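4. チップボックス課題のセットアップと練習

この章では、Mumodano(部内のロボット班)の新入部員が、シミュレーター Prilomness でチップボックス課題を始めるまでの手順を説明します。3章のインストールとアカウント登録が済んでいることを前提とします。まだの人は先に3章を終わらせてください。

課題の内容は、卓上に置かれたピペットチップの箱をアームで扱い、指定された状態にすることです。練習課題は「つかみ」「移動」「ふた」の3種類で、校内大会 Cliltidach の予選もこの3種類から出題されます。

4.1 用意するもの

・部のノートPC、または3章の条件を満たす自分のPC
・有線マウス(タッチパッドだけでは視点操作がかなり大変です)
・ゲームパッド(509教室の棚の青いケースに入っています。使ったら戻してください)
・自分の班の設定ファイル
・記録用紙(4.7で使います)

注意:509教室のPCは授業と共用です。デスクトップにファイルを保存しないでください。再起動すると消えます。保存先は必ず共有フォルダの自分の班の中にします。

4.2 シーンを読み込む

1. Prilomness を起動します。最初の画面が出るまで少し時間がかかります。
2. 左上のメニューから「シーン」→「開く」を選びます。
3. 一覧から「Delacroix」を選びます。似た名前の「Delacroix_old」は昨年度の大会用なので使いません。
4. 「乱数シード」の欄に78と入力します。練習中は全員この値にそろえます。
5. 「読み込み」を押します。進捗バーが右端まで進んだら「停止中」の表示になっていることを確認します。

読み込みの途中でウィンドウを閉じると、次の起動時に設定が初期値に戻ることがあります。固まったように見えても、しばらく待ってください。

読み込みが終わると、部屋と机とアームが表示されます。視点は机を斜め上から見下ろす位置にしておくと、アームの根元と箱の両方が画面に入り、干渉に気づきやすくなります。マウスの右ドラッグで回転、ホイールで拡大縮小、中ボタンのドラッグで平行移動です。好みの位置が決まったら「視点」→「登録」で1番に保存してください。
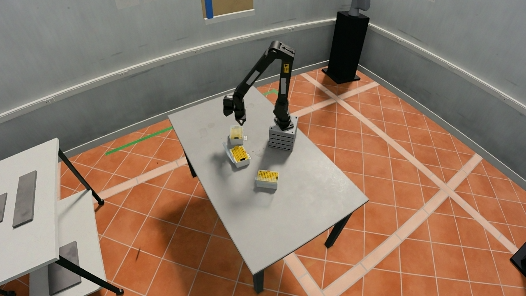
視点を登録したら、続けて2番と3番も登録しておきます。2番は箱を横から見る低い視点、3番はグリッパーに寄った視点です。大会では視点の切り替えに回数制限はありませんが、切り替えている間も時間は進みます。キーボードの数字キーで呼び出せるようにしておくと楽です。

メモ:視点の登録はシーンごとに保存されます。別のシーンを開くと登録は空になりますが、Delacroix に戻せば元どおり呼び出せます。

4.3 机と箱の設定を確認する

1. 「停止中」のまま、右側のパネルで「オブジェクト」タブを開きます。
2. 「机」を選び、「固定」にチェックが入っていることを確認します。外れていると、アームがぶつかったときに机ごと動きます。
3. 「チップボックス」の項目を開き、3個とも有効になっていることを確認します。
4. 箱の「衝突判定」を「詳細」にします。「簡易」のままだと、ふたと本体がひとつの塊として扱われ、ふたの練習ができません。
5. 「チップの個別計算」はオフにします。オンにすると部のノートPCではまともに動きません。

箱の初期位置を自分で変えたいときは、座標を直接入力してください。マウスで引っ張って動かすと箱が机にわずかにめり込むことがあり、再生した瞬間に飛び上がります。飛び上がってしまったら、停止してから「初期位置に戻す」を押します。

注意:机の汚れのような模様は表面の画像で、当たり判定はありません。位置合わせの目印として使うのは構いませんが、設定ファイルによって模様が変わるので、目印に頼った手順書は書かないでください。

4.4 アームを動かす準備

1. 「アーム」タブを開き、操作対象が机の上のアームになっていることを確認します。
2. ゲームパッドをつなぎ、「入力」→「再検出」を押します。
3. 「速度上限」を「低」にします。最初の2週間は「低」以外を使わないでください。
4. 「再生」を押します。
5. 左スティックを少しだけ倒し、グリッパーが水平に動くことを確かめます。
6. 右スティックの上下で高さが変わることを確かめます。
7. Aボタンで指が閉じ、Bボタンで開くことを確かめます。
8. Startボタンを押して待機姿勢に戻します。

スティックの向きと動く方向が合わないときは、「入力」→「座標の基準」を見てください。「画面」にすると見たままの方向に動き、「根元」にするとアームの台座を基準に動きます。どちらでもよいのですが、班の中では統一してください。交代したときに必ず事故になります。

グリッパーの向きは真下を基本とします。手首を傾けたまま下ろすと、片方の指だけが先に箱の縁に当たります。傾きを戻すには、L1とR1を同時に押します。

4.5 練習1「つかみ」

1. 対象の箱を1個決めます。初めての人は、隣の箱との間隔が広いものを選びます。
2. 箱の真上、指先が箱に触れない高さまでグリッパーを移動します。
3. 視点を2番に切り替え、指先と箱の中心のずれを確認します。
4. 視点を3番に切り替え、指の開く方向が箱の短い辺と平行になるよう手首を回します。
5. Bボタンで指をいっぱいに開きます。
6. ゆっくり下ろします。指先が箱の側面の中ほどに来たら止めます。
7. Aボタンを押します。力の表示が緑になったら止めてください。黄色は強すぎ、赤はエラーになります。
8. そのまま少しだけ持ち上げ、3つ数えてから元の場所に下ろします。
9. 指を開き、真上に抜きます。横に抜かないこと。

途中で箱を倒したら、その回は終わりです。直そうとせずに停止し、初期位置に戻してやり直します。本番でも倒した箱を起こす操作は得点になりません。

手順7で力の表示が出ない場合は、「表示」→「接触力」がオフになっています。昨年の予選でこれに気づかず最後まで進めた班がありました。再生前に見る癖をつけてください。

4.6 練習2「移動」と練習3「ふた」

練習2は、つかんだ箱を画面に出る四角い枠の中へ移す課題です。

1. 練習1の手順7まで進めます。
2. 隣の箱より十分に高い位置まで持ち上げます。
3. 高さを変えずに枠の上まで動かします。
4. 視点を2番にして、箱が傾いていないか確認します。
5. 真下に下ろし、底が机についてから指を開きます。

持ち上げる高さが足りないと、隣の箱のふたに当たります。ふたが開いている箱は、閉じている箱より背が高くなっていることを忘れないでください。開いたふたは横にも張り出すので、通り道はふたの側を避けて決めます。

練習3では、ふたを開けた箱と閉めた箱が混ざった状態から始めます。班の設定ファイルの「ふたの初期状態」で、箱ごとに開閉を指定できます。最初は1個だけ閉めた設定で練習し、慣れたら組み合わせを変えてください。

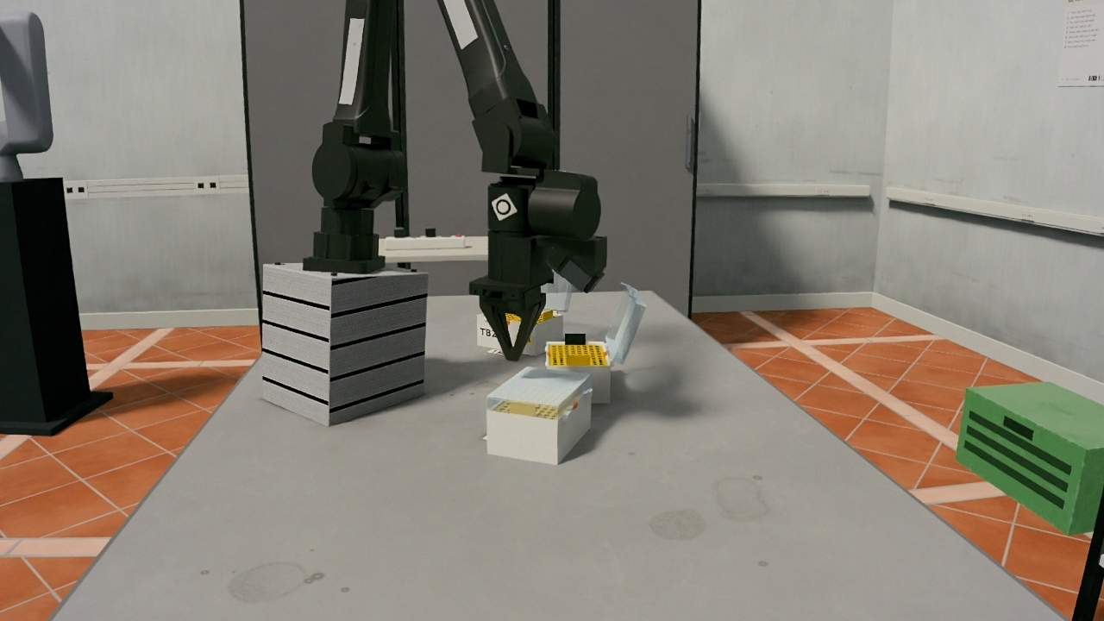
図 ふたを閉めた手前の箱と、ふたを開けた後ろの箱

ふたを閉めるとき

1. 開いているふたの外側に、閉じた状態の指先を持っていきます。
2. 速度上限が「低」であることをもう一度確認します。
3. ふたを内側へゆっくり押します。
4. ふたが倒れ始めたら、アームを少し引いて指先を離します。
5. 真上に回り、指先でふたの中央を軽く押さえます。
6. 画面右下の表示が「閉」になったら完了です。

ふたを開けるとき

1. 指先をふたの縁の、ヒンジと反対側に近づけます。
2. 指を少しだけ開き、縁に引っかけます。
3. 弧を描くように持ち上げます。まっすぐ上げると箱ごと浮きます。
4. 手を離しても倒れてこない角度まで開けたら、指を外します。

開けるほうがずっと難しいので、できなくても気にせず、閉めるほうを先に安定させてください。箱が浮いてしまう人は、持ち上げる速さよりも、引っかける位置が浅すぎないかを先に見直します。

注意:透明なふたは、視点によっては開閉がほとんど見分けられません。見た目で判断せず、右下の表示で確認してください。「表示」→「輪郭線」をオンにするとふたの縁が見やすくなります。大会でも輪郭線の使用は認められています。

4.7 記録の取り方

1. 再生前に「記録」→「新規」を選びます。
2. ファイル名は「班名_練習番号_回数」とします。例:m2_1_05
3. 再生し、練習を行います。
4. 終わったら停止し、「記録」→「保存」を押します。
5. 記録用紙に、ファイル名、使ったシード、成功か失敗か、失敗なら理由をひとことで書きます。

1回の記録は800ステップまでです。超えた分は保存されません。残りのステップ数は画面上部に出るので、足りなくなりそうなら途中でも保存してください。

失敗した回も消さないでください。反省会では失敗の記録を先に見ます。理由の欄は「ミス」だけでは役に立たないので、「右の指が縁に当たった」「下ろすのが早い」のように書きます。

共有フォルダには班ごとに容量の上限があります。保存時に「空きがありません」と出たら、前の月の記録を外付けドライブに移してください。勝手に他の班のフォルダへ保存しないこと。

4.8 うまく動かないとき

アームがまったく動かない
「停止中」のままになっていないか、ゲームパッドのランプが点いているかを確認します。両方問題なければ「入力」→「再検出」をもう一度押します。

「エラー104」が出る
設定ファイルと Prilomness のバージョンが合っていません。共有フォルダの「配布」から最新の設定ファイルをコピーし、シーンを読み込み直してください。自分で書き換えた値は引き継がれないので、先に控えておきます。

箱が細かく震える
衝突判定が「詳細」の状態で、箱どうしが接触していることがほとんどです。停止して間隔を広げます。それでも震える場合は、計算の刻みを一段細かくしてください。動作は重くなります。

つかんだはずの箱が滑り落ちる
力の表示が緑になる前に持ち上げています。緑になっているのに落ちるときは、指先の高さが箱の上の縁に寄りすぎています。

画面が暗い、影がちらつく
「描画」→「影の品質」を「中」に下げます。課題の判定には影響しません。

別のアームが動いてしまう
操作対象の選択が違っています。すぐに停止し、「アーム」タブで選び直してください。

4.9 終了するとき

1. アームを待機姿勢に戻し、停止します。
2. 未保存の記録がないか確認します。
3. シーンを閉じてから Prilomness を終了します。
4. ゲームパッドを外し、ケーブルを束ねてケースに戻します。
5. 記録用紙を班のファイルに綴じます。

班の設定ファイルを変更した場合は、変更した項目と変更前の値を「変更履歴.txt」に追記してください。Cliltidach のエントリー後は設定ファイルの変更ができなくなります。エントリーの方法は5章にあります。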